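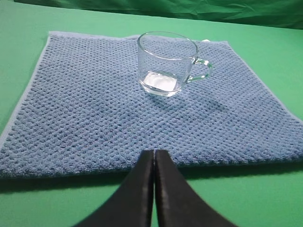
4. Ordering Meals Before You Travel

Travelers departing from Surkthorpe may use the Clekico kiosk or mobile page to order a meal for pickup near the gate. Complete the steps below before passing through security.

4.1 Select "Meals" on the main menu and enter your flight number.

4.2 Choose a vendor. Favetti serves hot dishes and salads; Camenzind serves sandwiches, soup and fruit.

4.3 Set your meal limits. Calories, salt and added sugar may be limited separately – up to 3 limits can be active at once.

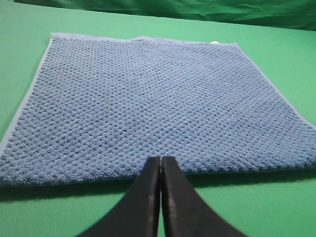
Blue textured towel on a green tabletop.

4.4 Confirm the pickup time. The last pickup each evening is 1945. Orders cannot be moved to a later flight after this time.

4.5 Write down the order number. If the screen shows code 1014, the vendor has closed the item and another must be selected.

Note: Menus were last revised on Fri 23 September. Printed menus at the gates may differ.

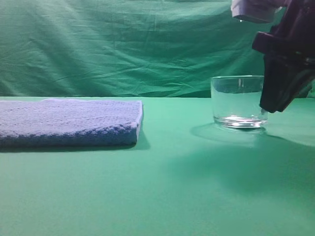
Folded towel and clear drinking glass.

Caution: Limits do not screen for allergens. Travelers with a food allergy must speak with vendor staff before ordering.

4.6 To cancel, select "My Order" and then "Cancel." Refunds are returned to the original card within five business days.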